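# Picking from clutter: what our recordings can and can't teach

Final report, manipulation project, Stodungate

## What we were asked to do

The brief for this term was to collect human demonstrations of someone picking household objects out of a pile, and to use them to train a small policy that predicts where the next grasp should go. The policy is called Lurov in the rest of this report. The plan was written in September and said we would deliver 400 demonstrations. We delivered fewer, and I think the number was the wrong thing to aim at anyway, so a good part of this report is spent on that.

The work was done in the Weidemann room, on the long table by the divider. One person wore the camera on a chest strap and did the picking. The other read out the target object and wrote down what happened. Labels were added later in Zutura.

## How a demonstration was recorded

A pile was built from the object box, the person with the camera stood at the table, and the recording began with both hands down. The target was read out. The person took it from the pile, put it on the open part of the table, and put both hands down again. That was one demonstration. We stopped the recording between targets and rebuilt the pile when it had been picked flat.

The rules for building a pile were loose in the plan ("varied and realistic"), and this caused more arguments than anything else in the project. Left to ourselves, we both built piles that were easy to pick from. Bottles ended up standing. Thin things ended up on top, where we could get a fingernail under them. By the second session we had written a stricter rule: at least one large item lying on its side across smaller ones, at least one soft item, and at least one thing in a clear bag.

## Results of the collection

We recorded 235 demonstrations and kept 104 after checking. The rest were dropped for three reasons, in order of how often they came up: the hand or sleeve hid the object at the moment of contact, the wrong object was taken, or the pile moved so much that the "before" view no longer said anything useful about the grasp.

The first of those worries me most, and I don't think dropping the clips fixes it. A chest camera looks down over your own forearms. If you reach for something near the front of the pile, you see it the whole way. If you reach behind a tall bottle, your arm is in the picture and the thing you are grasping is gone. So the clips we threw out were mostly the hard ones, and the set we kept leans toward objects at the front and near the edges. Lurov then scored well on a test set drawn from the same kept clips. I would not read much into that score.

The objects themselves raise a second problem. A mahjong tile out on bare wood is nearly free for any detector: it has sharp edges, strong contrast and nothing touching it. Pink straws in a clear bag, with a blue bottle resting over them, are a different matter. Where does the object end? We labeled the bag outline at first, then changed to the straws, then changed back, and the change log in Zutura shows both of us undoing each other's work. The final labels use the bag.

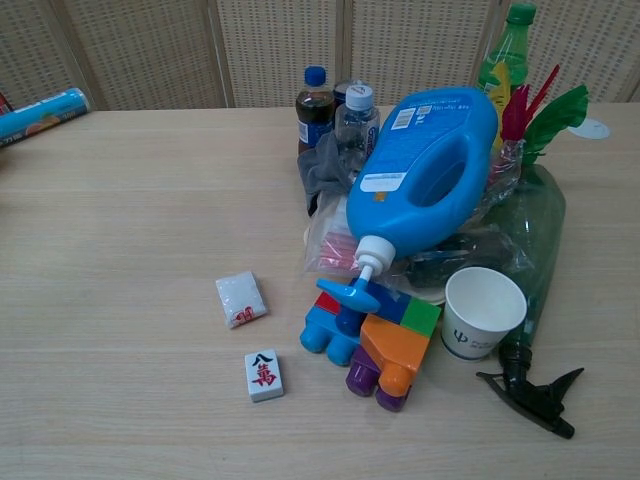 A written comment on our draft disagreed with the whole approach to clear plastic. Bags should be labeled by where a hand could close on them, it argued, and the outline was "a drawing exercise that the policy will never thank you for." The same comment asked why we had spent time on outlines at all when the task was to predict a grasp point.

I think that is mostly right. Our answer at the time was that outlines could be reused by other groups, but no other group has asked for them. A grasp point takes one click. An outline around a bunch of feathers in a bag takes several minutes, and two careful people will still draw it differently. On the feathers we agreed with each other less than on any other object.

I am less convinced by the second half of the comment, which said that more piles would have sorted out the rest. More piles built by the same two people, from the same box, on the same table, would have given us a longer list of the same habits. We both pick up pump bottles by the body and never by the pump. We both go for a paper cup from the rim. Lurov learned these preferences very quickly, and the plan would have called that success.

## Training and testing

Training took seven hours on the shared machine. I have left the score table in the appendix and kept it out of this section on purpose. What I would look at first is the short test on piles we had never recorded, built from objects another group lent us. On those, Lurov often chose a point on whatever was biggest and bluest. Our box has a lot of blue in it — bottles, caps, labels, toy blocks — and we had not thought about color balance when we filled it.

It also had no idea what to do with cloth. A crumpled gray piece of it has no clear top or handle, and our demonstrations show people pinching it wherever the hand happened to land. Each of those grasps is fine for a person. Averaged together, they point to the middle of the cloth, and it is hard to say whether that is a learned answer or just the average.

## What I would change

- Write the pile rules before the first session and have someone outside the group build the piles.
- Keep the clips where the arm hides the object, mark them, and report results with and without them.
- Add a second, fixed camera on the far side of the table. We asked for one and were told the chest view was the point of the study.
- Label grasp points first. Outlines only if someone has a use for them.
- Hold back whole objects for testing. Holding back clips lets the same bottle appear on both sides.

The 104 kept demonstrations, the labels and the session notes are in the project folder. The dropped clips are there too, in a separate directory, with the reason for each one in the file list.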